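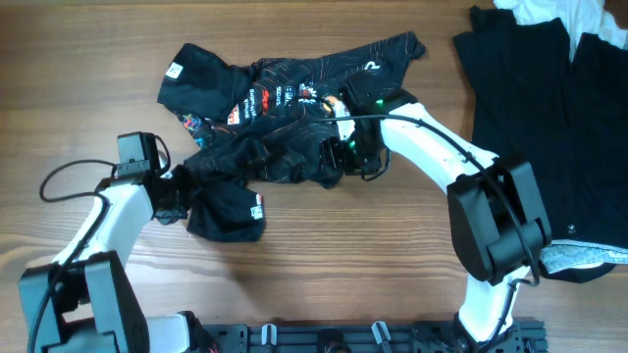 Cycling garment with a thin orange contour-line print.

SKUVEN OPENS WASH AND REPAIR SERVICE FOR CLUB CYCLING CLOTHING

Service covers jerseys, bib shorts and light jackets; first intake begins in December

Skuven, a textile care company serving sports clubs and rental fleets, announced Friday that it will open a wash and repair service for printed cycling clothing. The service will operate under the name Adia and will accept orders from clubs, event organizers and shops. Individual riders may send garments through a participating shop.

Adia combines three operations that Skuven previously sold under separate contracts: low-temperature washing, seam and zipper repair, and replacement of elastic grippers at the leg and sleeve. Each order is logged at intake and returned as one lot. Standard turnaround is six working days. Orders that include zipper replacement take nine.

The service follows a trial in which Skuven processed 853 garments from club and shop customers. Of these, 679 were returned to use after washing and minor repair. The remaining garments were declined at inspection, most often for worn-through seat panels or for elastic that had lost stretch along its full length. Skuven does not patch seat panels and will not do so under Adia.

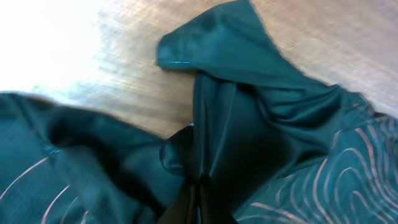 Garment intake is the step that changed most during the trial. Club clothing usually arrives unsorted in bags, and inspectors first open each piece fully before any defect is recorded. Smooth fabric with a slight sheen, such as the dark teal garment bunched up on the table, can hold a pulled thread inside a fold where it is easy to miss. The intake procedure now calls for two passes, one on the outer face and one with the garment turned inside out. Zippers are closed before washing and opened again for drying.

Washing is carried out with Timent, a liquid detergent made without fabric softener or optical brightener. Softener leaves a film on knit polyester that slows the movement of moisture, and it is excluded from every Adia program. Garments are washed at a drum speed limit of 600 revolutions per minute and dried on racks in moving air. Tumble drying is not used at any stage.

Replacement elastic, thread and zippers will be supplied by Krasniqi, which also supplied the trial. Thread is stocked in black, white, gray and navy — other colors can be ordered for lots of twenty or more pieces. Repair seams are sewn as flat seams wherever the original construction allows it. 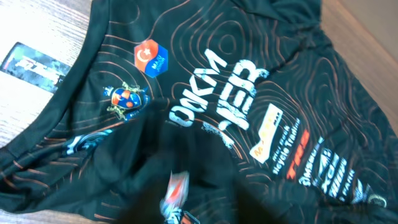 Customers will receive a written record with each returned lot. The record lists the repair made to each garment, the parts used and any defect that was noted but left alone. Declined garments are returned unwashed unless the customer has asked for disposal on the order form. Pads are washed in place and are not replaced.

Pricing is set per garment, with a separate charge for zippers. Repairs carry a warranty of 2 years on stitching and one year on elastic. The warranty does not cover crash damage, printing, or garments that have been treated with softener after return.

Order forms and packing instructions will be available to clubs and shops before the December intake. Existing Skuven contracts for washing only will continue under their current terms and may be moved to Adia at renewal.

About Skuven

Skuven provides washing, inspection and repair of sports textiles for clubs, event organizers, rental operators and retail shops.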